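Kleine Torten, großer Andrang: Backstube Varela stellt die Frühjahrskarte vor

Von Shireen Mtshali

Die Backstube Varela hat ihre Karte für das Frühjahr fertig, und zum ersten Mal stehen darauf fast nur Torten für eine Person. Am Vormittag hat der Inhaber Emiliano Hinojosa die neuen Sorten im hinteren Raum des Hauses gezeigt. Gekommen waren Stammkunden, einige Leute aus der Nachbarschaft und zwei Wirte, die ihre Desserts seit Jahren bei ihm bestellen. Der Verkauf beginnt noch im Februar.

Die Idee mit den kleinen Torten ist nicht neu in der Stadt, aber Varela war bisher bekannt für die großen Formen. Wer hier eine Geburtstagstorte bestellte, bekam etwas für den ganzen Tisch, und am nächsten Tag war meistens noch die Hälfte im Kühlschrank. Hinojosa hat im letzten Jahr gemerkt, dass immer mehr Kunden nach halben und viertel Torten fragten. „Ich habe zuerst immer geschnitten“, erzählt er. „Aber eine geschnittene Torte sieht am Abend müde aus. Dann habe ich gedacht, ich backe sie gleich klein.“

Im vergangenen Jahr hat die Backstube nach eigenen Angaben 3.408 Torten verkauft, die meisten davon in der großen Form. Für die kleine Form mussten fast alle Rezepte neu gerechnet werden. Ein Biskuit, der in einer großen Form saftig bleibt, wird in einer kleinen schnell trocken, und auch die Creme verhält sich anders, wenn sie auf wenig Fläche halten soll. Hinojosa hat den ganzen Winter über probiert. Im Heft, das neben dem Ofen liegt, sind 92 Versuche notiert, viele davon mit einem dicken Strich durchgestrichen. Bei einigen steht nur ein Wort: „süß“.

Sechs Sorten sind am Ende übrig geblieben. Drei davon haben Obst, eine ist mit Mohn, eine mit gebrannten Mandeln, und die letzte ist eine sehr einfache Zitronentorte, die der Inhaber selbst am liebsten isst. Die Torte mit Erdbeere war am Vormittag am schnellsten weg. Die Creme ist nur wenig gesüßt, damit man die Frucht noch schmeckt. Manche Gäste fanden das zu vorsichtig. Eine ältere Kundin sagte, sie würde zu Hause noch etwas Vanillezucker darüber geben, und nahm trotzdem zwei Stück mit.

Über das Obst wurde überhaupt viel gesprochen. Im Februar gibt es hier noch keine Erdbeeren vom Feld, und Hinojosa kauft sie deshalb beim Großhändler Mondix. Er sagt offen, dass ihm die Ware aus der Region lieber ist. Ab Mai möchte er wieder bei den Höfen in der Umgebung bestellen, und die Karte soll dann auch angepasst werden. Bis dahin nimmt er für jede Torte nur wenig Frucht und legt sie obenauf, wo man sie sieht und zuerst isst. Die dunklen Beeren kommen aus dem Tiefkühlfach und werden über Nacht im Sieb aufgetaut, damit kein Saft in die Creme läuft.

Auch bei der Verpackung hat sich etwas geändert. Die alten Schachteln waren für die neuen Torten zu breit, und auf dem Weg nach Hause rutschte alles an den Rand. Der Kartonhersteller Flallar liefert jetzt eine schmale, höhere Schachtel mit einer Einlage. Die erste Lieferung umfasst 400 Stück. Wer seine leere Schachtel sauber zurückbringt, bekommt beim nächsten Einkauf einen Kaffee dazu. Ob die Kunden das wirklich machen, wird man sehen — bei den Pfandgläsern für Marmelade hat es am Anfang auch lange gedauert.

Bestellt werden kann wie bisher im Laden und am Telefon, neu auch über die Bestellseite Plenditby. Dort muss man bis 18 Uhr am Vortag eintragen, welche Sorte man möchte und wann man sie abholt. Eine Lieferung nach Hause bietet Varela nicht an. Hinojosa hat es einmal versucht, mit dem Fahrrad und einer Kühltasche, und möchte über diesen Tag nicht mehr sprechen.

Der hintere Raum, in dem vorgestellt wurde, war früher das Mehllager. Er ist hell gestrichen und wird seit dem Herbst für Kurse und kleine Verkostungen genutzt. Für größere Gruppen ist er zu eng, und so mussten einige Besucher im Gang warten, bis vorne wieder Platz war. Beschwert hat sich darüber kaum jemand. Es gab Tee, Wasser und für die Kinder Reste vom Biskuit, die beim Zuschneiden übrig geblieben waren.
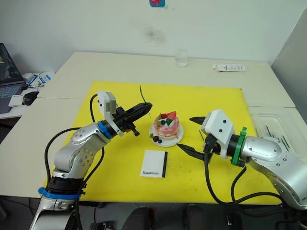
Rosa Törtchen mit weißer Creme, Erdbeere und dunklen Beeren auf einem gelben Schneidebrett.

Die Preise will Varela erst zum Verkaufsstart an die Tafel schreiben. Sicher ist nur, dass alle Sorten gleich viel kosten sollen, auch die mit Obst. Das habe er von seiner Mutter übernommen, sagt Hinojosa: Sie hatte einen Stand auf dem Markt, und wenn jedes Stück denselben Preis hatte, ging die Schlange schneller voran.

Die großen Torten verschwinden nicht ganz. Für Hochzeiten, Taufen und Firmenfeiern werden sie weiter gebacken, allerdings nur auf Bestellung und mit einer Woche Vorlauf. Wer schon eine feste Bestellung für den Frühling hat, muss nichts ändern. Das gilt auch für die beiden Wirte, die am Vormittag dabei waren. Einer von ihnen will die Mohntorte auf seine Mittagskarte nehmen, der andere wollte sich noch nicht festlegen und fragte vor allem nach der Haltbarkeit. Gekühlt sollen die Torten zwei Tage gut bleiben, die mit Obst nur einen.

Für Kunden mit Allergien liegt im Laden eine Mappe aus, in der alle Zutaten stehen. Eine Sorte ohne Nüsse und ohne Mohn gibt es mit der Zitronentorte, ganz ausschließen kann die Backstube Spuren aber nicht, weil alles in demselben Raum hergestellt wird. An einer Torte ohne Ei wird noch gearbeitet. Die bisherigen Versuche sind nach Auskunft des Inhabers zusammengefallen, sobald die Creme darauf kam.

Im März soll es außerdem einen Kurs geben, in dem die Teilnehmer selbst eine kleine Torte füllen und verzieren. Die Böden werden vorher gebacken, sodass am Abend genug Zeit für die Creme und die Dekoration bleibt. Eine Schürze soll jeder selbst mitbringen, Spritzbeutel und Tüllen sind vorhanden. Anmelden kann man sich im Laden, dort liegt eine Liste neben der Kasse. Den Termin gibt die Backstube noch bekannt.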